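Pamameck Tenants' Association
Minutes of the January meeting, shared office, second floor

The meeting opened at 6:40 p.m. The December minutes were approved with one correction: the heating invoice was from Maldonado, not Steleck.

1. Balance
The account stands at $2,831. The Steleck cleaning bill of $648 has been paid. A second bill for $84, for window keys, is being held until the keys arrive.

2. Shared office
The white table stays against the wall. A request to turn it so that people can sit on both sides was discussed and dropped, as it would block the way to the shelf. Members agreed that the table should be cleared at the end of each day, except for the plants and the teal metal box.

The box was discussed at some length. Two members would like it moved to the hallway. Others said it is handy where it is, between the two plants at the back of the table. It will stay there until spring. The piece with the tan handle is to be kept inside it. Anyone who borrows it should write their name on the sheet by the door. 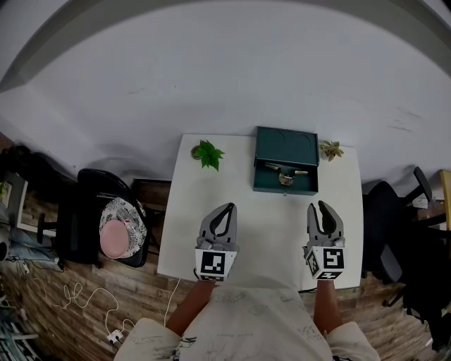 Minutes and photo: Cirilo Lozano
Shared office, Pamameck building

Plates were raised next. The gray floral plate and the pink one were on the seat of the black office chair, and one member asked that dishes not be put on chairs. Agreed. Plates go back to the kitchen on the same day. There was a suggestion to buy a small rack, which did not get a second.

Watering: the plants get water once a week, a little at a time. The list for February has two open spots.

The floor was last oiled by Prarkska. They have asked for the room to be free for one full day before they do it again. A date will be set by email. Chairs and the dark brown wooden piece by the table will need to be carried out that morning.

3. Mail
Packages are still being left on the stairs. A notice will go up at the front door.

4. Other business
The lock on the bike room sticks. Maldonado will be asked for a price.

The noise complaint from the third floor was withdrawn.

The meeting closed at 7:55 p.m. Items for the next agenda should be sent to Cirilo Lozano.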